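Crafts and Home Making Forum > Soap, Candles and Bath > Beginners

Topic: Why do my soaps shrink and get this white dust on top?

tamara_n
Posted 12/28/22

Good evening to all. I am Tamara, I have read this forum since August but I did not write before, so please excuse me if the question was already answered somewhere. I used the search and I found many threads, but they say opposite things.

I make cold process soap at home, in the kitchen, in a small quantity. My recipe is olive oil, coconut oil and a little castor oil, with lye and distilled water. I cast it in a round column mould which I bought second hand, the brand is Karness, and afterwards I cut the column in pieces. When I unmould, the soap is smooth and has a nice colour. After some days in the cupboard there is a white dust on the top of every piece, and the pieces become smaller. One which I weighed was 154 g on the day of cutting and it is clearly lighter now, but I was stupid and did not write the second number.

My questions are these. Is the dust dangerous, I mean, is it lye which did not react? Is the shrinking normal? And should I keep the soap closed in a box or open in the air? My mother-in-law made soap with pork fat all her life and she says closed, wrapped in paper, in the dark. The book which I have says open.

Thank you in advance and I wish you a good end of the year.
Tamara Neagu

hedgerow_suds
Hello Tamara and welcome. Shrinking is normal. It is water leaving the bar. The dust is almost certainly soda ash, which you get when the surface of young soap meets the air. It looks ugly and does no harm. Steam it off, or plane it off, or leave it and it goes at the first wash.

Your mother-in-law is wrong about wrapping, at least for the first weeks. Open shelf, air all round, turn them now and then.

brinepot
I would not say wrong. Depends on the house. I am on the coast and if I leave salt bars on an open shelf they sweat so much that I have puddles. Mine go in a cardboard box with the lid half on.

hedgerow_suds
Salt bars are a different animal. She is not making salt bars.

brinepot
She didn't say where she lives either.

tamara_n
Thank you both. I live in a flat on the top floor, with central heating, and the air is very dry in winter. No salt in the recipe. How do I know for sure that it is soda ash and not lye? I have a small daughter and I would not like to give her something which burns.

oldcopperpan
Check the recipe first. Put your oils through a lye calculator again and see that you get the same amount of lye you used. If you weighed correctly and there is some superfat, you are fine. What is your total?

tamara_n
The total batch with water is 1466 g. The coconut oil is 200 g. I took the recipe from the paper which came with the mould and I did put it in a calculator, and the lye was right with 6 per cent superfat.

oldcopperpan
Then sleep well. Was it hard and crumbly anywhere when you cut it? Any little pockets with liquid?

tamara_n
No, it was the same everywhere, like a firm cheese.

oldcopperpan
Good. Zap test after a few weeks if you want more comfort: wet finger, rub the bar, touch the finger to the tongue. If it tastes like soap it's soap. If it bites you like a battery, put it away.

petal_and_lye
Please don't tell beginners to lick soap. pH strips exist.

oldcopperpan
pH strips on a bar of soap tell you very little, they are made for liquids and half of them read low. People have used the tongue for generations.

petal_and_lye
People have done many things for generations. She has a child in the house who copies what mum does. I would have been licking everything at that age.

oldcopperpan
Fair point about the child. Do it when she's in bed.

hedgerow_suds
Can we return to the ash? Tamara, how much water do you use? More water, more ash, in my experience. And do you cover the mould after pouring?

tamara_n
I use the full water which the calculator gives. I do not cover it. I put it on the balcony table to be cool, because I read that too much heat makes cracks.

hedgerow_suds
There is your problem. Cold and uncovered with full water. Next time use a little less water, cover with cling film or a piece of board, and keep it indoors, in a towel if the room is cold. You want it to warm through in the middle.

brinepot
Agree with all of that, for once :)

tamara_n
It is very clear, thank you. I have one more question, about colour. I would like to make a pale pink for my sister, who marries next summer. She wants small round soaps for the guests. I tried with pink clay from Zendine and the result was more like brick. I tried again with half of the quantity and it was beige. What I am looking for is a pink of this kind, very light and without shine, and also the shape with the flat top and the straight sides. 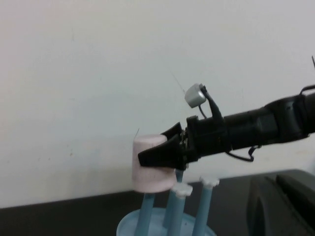
Yolanda Bermúdez thinks the olive oil is the first thing to change. She wrote to me privately, as she cannot log in since the forum moved to the new server, and she asked me to put her opinion in the thread. According to her, green or yellow olive oil pulls every pink towards peach, so one should buy the palest oil in the shop and keep the clay for last. She also says to mix the clay with a spoon of water before, otherwise it makes spots.

petal_and_lye
Yolanda is right about the oil. Send her my regards, and tell her the password reset works if you look in the spam folder.

I would add that clay will hardly ever give you a clean pale pink. It is an earth, it wants to look like earth. For that shade I'd use a cosmetic mica or a pink oxide, a very small pinch, with titanium dioxide to lighten the base. I use Sorberg titanium dioxide, the water dispersible one. If you buy the oil dispersible by mistake you will get white freckles in your soap.

hedgerow_suds
Or madder root, infused in the oil over low heat. Softer than mica and no shine at all. It takes some practice to get the same shade twice, though.

petal_and_lye
For a wedding I would want the same shade twice.

brinepot
Would also be careful with perfume. Anything with vanilla in it goes brown, no matter how pretty it was on the first day. I made a lovely rose and vanilla for a christening and by the time of the christening it was the colour of tea.

tamara_n
This is useful, I was going to use exactly a vanilla perfume. I have it already at home, from Yupanqui, a big bottle. Is there a way to save it?

brinepot
There are vanilla stabilisers but I never had luck with them in cold process. They only put off the bad day. Use the bottle in a brown soap, with coffee or cocoa. It will smell wonderful.

oldcopperpan
About the shape. In a column mould the sides will be straight by themselves, but the top depends on how you cut. A knife always wanders. Get a wire cutter, or make one from a guitar string and two clothes pegs. And wait until the soap is firm but not hard, otherwise you get drag lines across the face.

hedgerow_suds
And give the ends of the column to the family, they are never straight.

tamara_n
My husband has a guitar. I will ask before I take the string.

I have written everything in my notebook: less water, cover, indoors, pale olive oil, no vanilla. For the colour I will make two small batches, one with mica and one with madder, and let my sister choose. I start in the new year when the kitchen is free from relatives.

One thing I still do not understand. If the bars lose water, do I write on the label the weight of the first day or of the last day? It is only for guests but I like to be correct.

oldcopperpan
Last day. Weigh after the cure. If you give them away you don't need a weight at all, but if you want one, use the lowest of the batch.

petal_and_lye
And put the ingredients on it, even for guests. Somebody always has an allergy.

brinepot
How long are you planning to cure? With that much olive oil I'd want more than the usual month.

tamara_n
The wedding is far, so they can stay on the shelf the whole spring. I will tell my mother-in-law that they will be wrapped in paper afterwards, so she is content too.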